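Drinex Indoor Car Cover, Full Size Sedan

I bought my first Drinex cover for a '72 wagon that lives in a rented barn, and I liked it enough that I now stock them in the shop. It has a soft fleece lining, an elastic hem front and back, and 2 belly straps so it stays put when the barn door is open and the wind gets in. 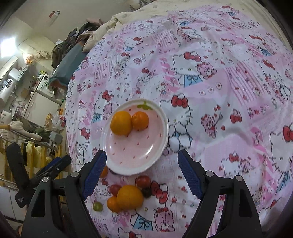 Orange fruits on the strawberry plate

Sizing is the part people get wrong, so please measure bumper to bumper before you order! This one fits cars up to 225 inches long. If yours has big chrome bumper guards - mine does - add a few inches and call me if you end up between sizes. Mirror pockets are sewn in, and there's a zipper on the driver's side so you can get to the door without peeling the whole thing off.

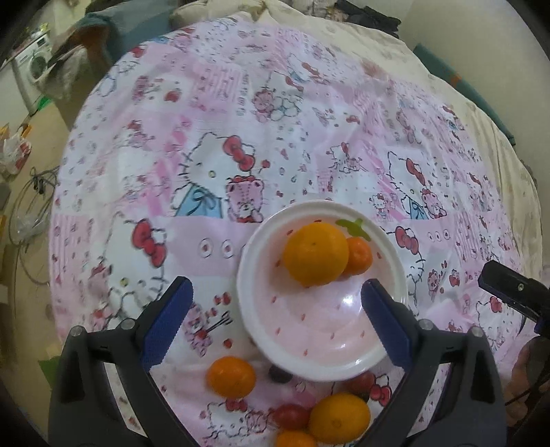

Zoi Gavalas

It's for indoor storage only. I tried mine outside for one week in July and the dust went right through the seams (my own fault, the tag says so). It breathes, though, and that's what I want on old paint. Wash it cold and hang it over a fence.

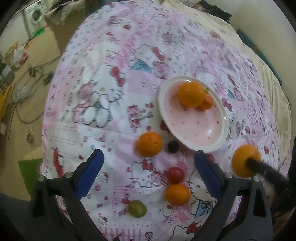
The storage bag comes with it, and it's big enough that you don't have to fold the cover like a road map. Colors are gray and dark blue. Orders in by noon Tuesday go out the same day, and returns are fine for 32 days if it hasn't been on a dirty car.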